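Setting a Holiday Table
Project report by Rajeshwari Thomas

Why I picked this
For my project I wanted to see how much a tablecloth and some fruit can change a table. My partner, Ezequiel Galindo, wanted to do paper lanterns, but I talked him into fruit – we could eat it later!

What we used
A round table, a bright red cloth, a red mesh basket and plenty of citrus. We spent 3 afternoons in February trying layouts, and I drew each one in my notebook before we moved anything.

The layout I liked best
The oranges with leaves went in the basket near the back. I left other fruit loose on the left side (kiwis, oranges and one cherry tomato) so it wouldn't look too stiff. Ezequiel added the long wooden stick, and it ended up right across the "I LOVE YOU" on the cloth.

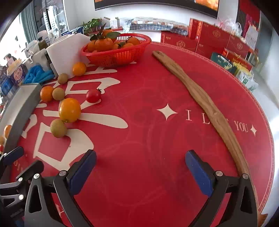

What I'd change
I'd move the stick so you can read all the words. I'd also try a plain cloth, because the big white character already fills up a lot of space. Ezequiel still wants his lanterns, so those are next.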